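Jisia Play Corner, spring progress report
April 11, 2025
To: Ladan Heydari, Sinbridge Fund
From: Yiğit Sarıgül

Hi Ladan,

You asked for something short and readable, so I'm skipping the big form and just telling you where we are (the form is coming too, I promise!). The quick version is that the floor boards are going well, the money is holding up, and I'm behind on the storage.

The boards

When we wrote to you in November I was still talking about low tables. We dropped those after trying the floor version, and I'm so glad we did. A plain plywood board set right on the carpet gives you a flat spot to sort and set things out on, and you can pick it up and lean it against a wall when you need the room back. The carpet stays as it is, speckled beige and good at hiding crumbs.

I went with light tan plywood and left the grain showing. I had paint picked out and everything, then saw the bare wood down on the floor and changed my mind. Bright things show up so well on it! The orange piece on the left is easy to spot from across the room, and I think that matters more than a pretty color underneath.

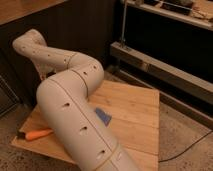

What we're putting on them

We're keeping it to a few items at a time. My first plan had a whole crate tipped out on each board, and it looked like a yard sale. Now it's one or two bright pieces with lots of bare wood between them, and I like it much better. Orange and blue are my favorites so far, though I'd love to try a good strong green next.

The surface is picking up a few faint scuffs. I don't mind them, but I do want to know how you feel about a clear finish before I buy any. Taşdemir, where we get our wood, has a matte one that I've tried on a scrap at home. It darkens the color a little. My vote is to leave the boards bare through the summer and look again after that.

I also need to decide about the corners. They're square right now, and I go back and forth on rounding them off. It's an easy afternoon with a sander, but I'd rather do the whole batch at once.

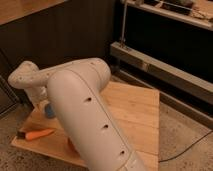 Money

The grant was $3000. We've spent $1000 on wood and cutting, and $302 on play pieces, so there's $1698 left. The play pieces cost more than I planned (shipping, mostly). I'd like to put the next chunk toward shelving from Wavholm, and I'll send you the quote before I order anything.

Still to do

Shelving, as above. Labels for the bins, which I keep putting off. A one-page sheet on setting up and putting away a board, so it doesn't all live in my head. I have a messy draft and will send it over with the form.

Could you let me know about the finish and the shelving when you get a minute? And come by if you're in the area, I'd love to show you the room.

Thanks so much,
Yiğit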